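Skim coat vs new drywall, back bedroom

dbenes_sulville
walls in our back bedroom are old plaster, painted maybe five times. prepped one of them last week, sanded, one coat of the Dritent primer. husband says rip it all out and hang drywall, I say skim coat. who's right

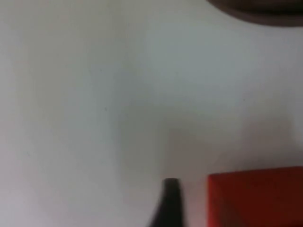
Room is small, ceiling is fine, leave the ceiling out of it. House is from the fifties I think. Quote for drywall was way more than I want to spend, quote for skimming was nobody called back. So it would be me doing it, never done it before. Have until end of August when my sister comes.
- Dagmar

plumbline51
Skim. Ripping out plaster is the worst job in the world, dust in your teeth for a month. Knock on the wall first all over with your knuckles. Sounds hollow = loose from the lath, fix those spots with plaster washers before you do anything else.

hajdu_hank
disagree. if its been painted five times you have no idea what's under there. Is any of it lead? fifties house, test before you sand any more. I would drywall right over the top, quarter inch, done in a weekend. Trim gets a little shallow, who cares

plumbline51
I care. Quarter inch over wavy plaster is just wavy drywall. And now every outlet box needs an extender.

hajdu_hank
extenders are cheap

dbenes_sulville
ok did the knock test. Two hollow spots by the window, one behind the door the size of a dinner plate. Rest sounds solid. Havent done the lead test, getting a kit tomorrow, no more sanding till then

mwanahawa_b
Hi Dagmar, did my whole upstairs two years ago, never held a trowel before. Things I wish I knew:
thin coats. thinner than you think
mix only what you can use in 20 minutes, if you're using the setting type
premixed bucket is slower but way more forgiving, start with that
wide knife, 12 inch or so, the little ones leave ridges
work light held flat against the wall at night, every lump shows up. you'll hate it but do it
First wall was awful. By the third it was fine. Sanded the first one back and did it over.
Mwanahawa

grondov
whats the primer over? if the old paint is gloss and it wasn't scuffed good, the mud will peel right off with it. Tape test. Cut an X, stick tape on, yank

dbenes_sulville
scuffed it with 120 first. Tape came off clean in 4 places so I think ok??

grondov
then youre good

hajdu_hank
still say drywall. my cousin skimmed his dining room and it cracked over the first winter, same crack same place

plumbline51
Did he tape the crack or just fill it? Filled cracks come back. Mesh tape, then mud, feather it out wide.

hajdu_hank
no idea. he's not a tape guy

mwanahawa_b
Cost for me was up to 230 for three rooms, that's with tools and the good light. Most of it was buckets. Dont buy them all at once, they're heavy and you'll end up with extra.

dbenes_sulville
Showed husband the thread. He's reading the hajdu_hank posts out loud to me lol. Going with skim, starting behind the door where it wont matter. If it's terrible he gets his drywall. Do I prime again after the mud or just paint?

plumbline51
Prime again. Bare mud drinks paint, you'll see every patch otherwise.

grondov
yep prime. and vacuum the wall before, wiht the brush end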